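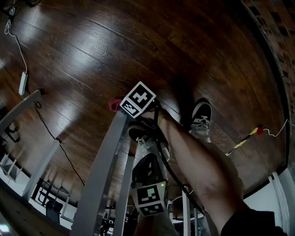 1/ Renting with a dog in Ballarat, a thread. long one sorry

Everyone keeps DMing me after the last lot of posts so putting it all in one spot. Moved in April, took us 38 applications. Dog is Panska, kelpie cross, nine, sleeps most of the day, sheds like it's her job

2/ First thing. Pet resume. Yes it feels ridiculous. Do it anyway. One page. Age, desexed, council rego number, vet's name, where she sleeps. Ours had a reference from the old neighbour Hiba Sleiman saying she'd never heard her bark in two years. Gold

3/ Agents do not read attachments past the second one. I asked. Saskia Partington at the agency we ended up with told me straight out, she opens the payslips and whatever is next to the payslips. So put the pet resume next to the payslips

4/ Timing. Apply the same night as the inspection. We were still faffing with forms the next arvo for the first ten or so and got nowhere. Had everything sitting in one folder on my phone after that

5/ Don't leave the dog off the application and "sort it out later". I know people who have. My cousin Bijan did and spent a winter walking the poor thing to the car under a doona. Not worth it

6/ Floors. The big one!! Every owner asks about the floors. Ours are old boards, polished, and the lease folder had a whole page on them

What works for us: nails clipped every fortnight, a runner down the hallway, rug under the bed, mat under the water bowl. That's it

7/ Rugs: get the non-slip underlay. Cheap stuff goes sticky in summer and leaves a mark on the finish, ask me how I know. Actual felt one with the rubber dots has been fine so far. Bought it off the shelf at Soomro on the main drag, they'll cut it to size if you ask nicely

8/ Mopping. Barely damp. Microfibre, wring it out til you think it's broken then wring it again. No steam mop. Saw someone reccomend vinegar in the replies last time, please don't, dulls the finish

9/ Condition report. Spend the whole evening on it. Every scratch, every dent in the skirting, every chip in the architrave, write which room and which wall. Photos with the light coming across the floor not straight down, scratches show up heaps better. Email them to yourself AND the agent so there's a date on it

10/ Our report came back with "floors good" for the entire house. Three words if you count the tick. I added two pages. Saskia signed it without a murmur

11/ Yard. If the fence is dodgy say so before you sign. Ours had a gap behind the shed a labrador could've strolled through. Owner got it fixed before we moved in because it was written in the application as a question, not a complaint. Parisa Golestani's tip that one, she's rented with two greyhounds for yonks

12/ Flea treatment receipts. Keep em. Some leases want proof on the way out. Shoebox, folder, whatever. Mine are stuck on the fridge under a magnet and half of them have faded so maybe don't do that, take a pic

13/ Neighbours. Knock on the doors in the first week. Give them your number. Said "if she howls while we're at work text me before you ring anyone". Got one text the whole time and it was about our bins

14/ Money since people asked. Rug, runner, underlay, clippers, new rego, came to way more than I'd budgeted. The runner was the killer. Second hand next time, op shops are full of them

15/ Inspections. Take the dog out. Even if they say it's fine. We do a lap of the lake, come back, everyone's happy. Vacuum the night before and again that morning, the fur comes back overnight I swear

16/ If you get knocked back, ring and ask why. Half won't say. The other half will tell you something usefull, like the owner wanted a twelve month lease and you ticked six

17/ Someone asked about cats. No idea sorry, ask Yasaman Sadeghi, she's got three of them in a unit and a very patient landlord

18/ Ok that's all I've got, dog wants her dinner. Chuck your own tips underneath esp if you've done it in a flat with no yard, got a mate in Geelong looking now and she's getting desperate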